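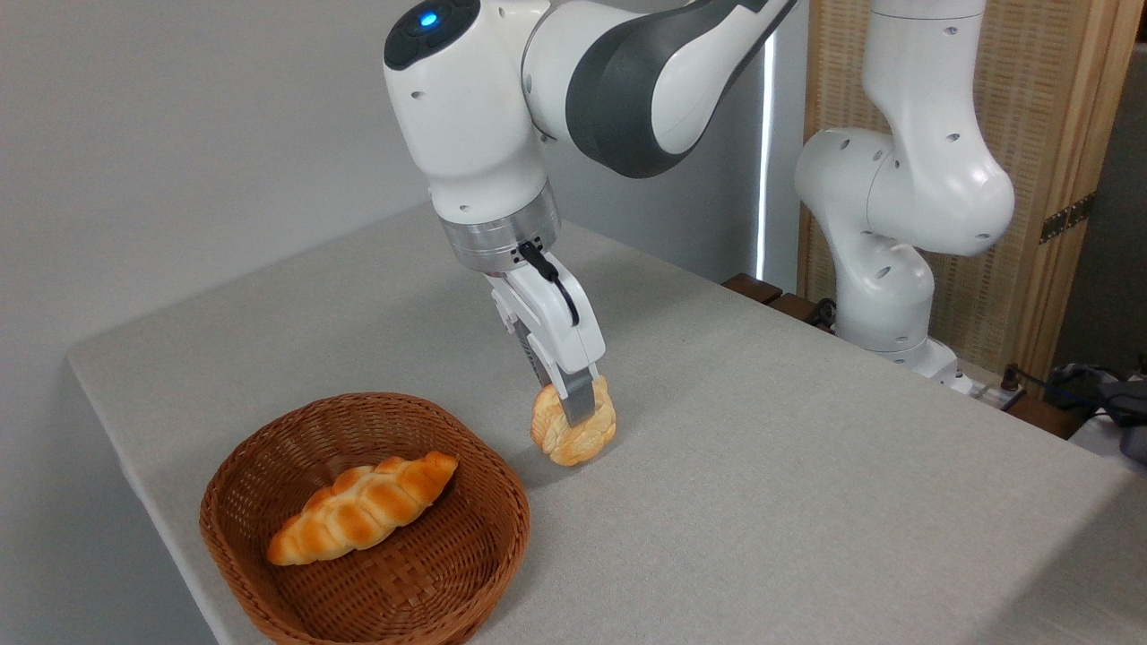
4. Setting up the labour contact list

The Stelis contraction timer can send one message to everyone on your contact list when you are ready to leave for the maternity unit. Set this up by week 36 if you can.

1. Open Contacts and press Add.
2. Enter your birth partner first. The timer always rings the first contact before it sends any texts.
3. Add up to 3 more people.
4. Enter the direct number for your maternity unit, not the main hospital switchboard.
5. Press Test. Each contact should get a text headed "Stelis test".

Note: If a test text does not arrive, error 146 shows on the screen. Check the number and press Test again.
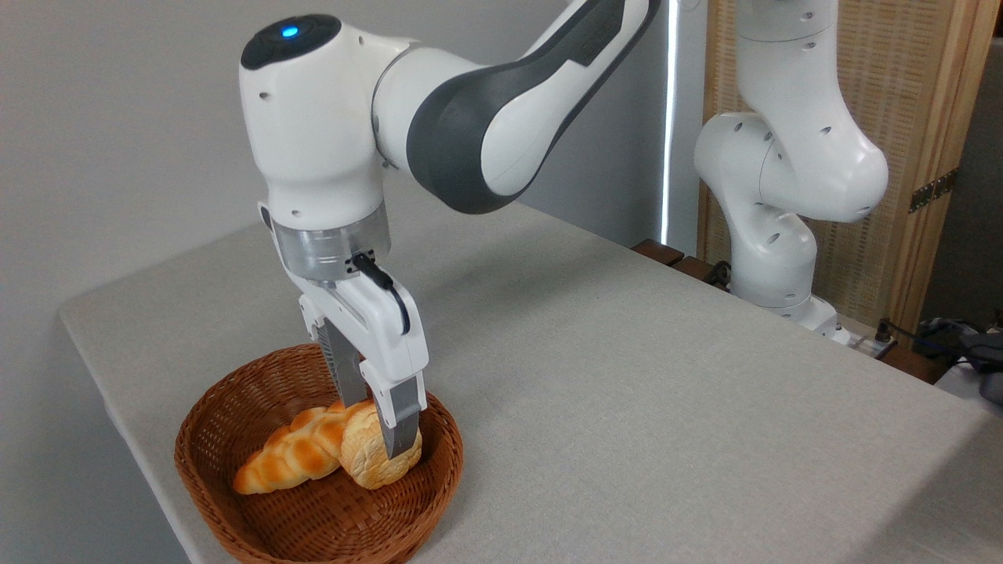 Robot arm above a round wicker basket

6. Type your usual route in Travel notes, including where to park at night.
7. Press Save. The screen returns to the timer.

Caution: The timer does not call an ambulance. If you feel the urge to push, or you think the baby is coming before you can reach the unit, dial 999 and stay where you are. Unlock the front door if you can do so safely.

To change a contact later, see section 6.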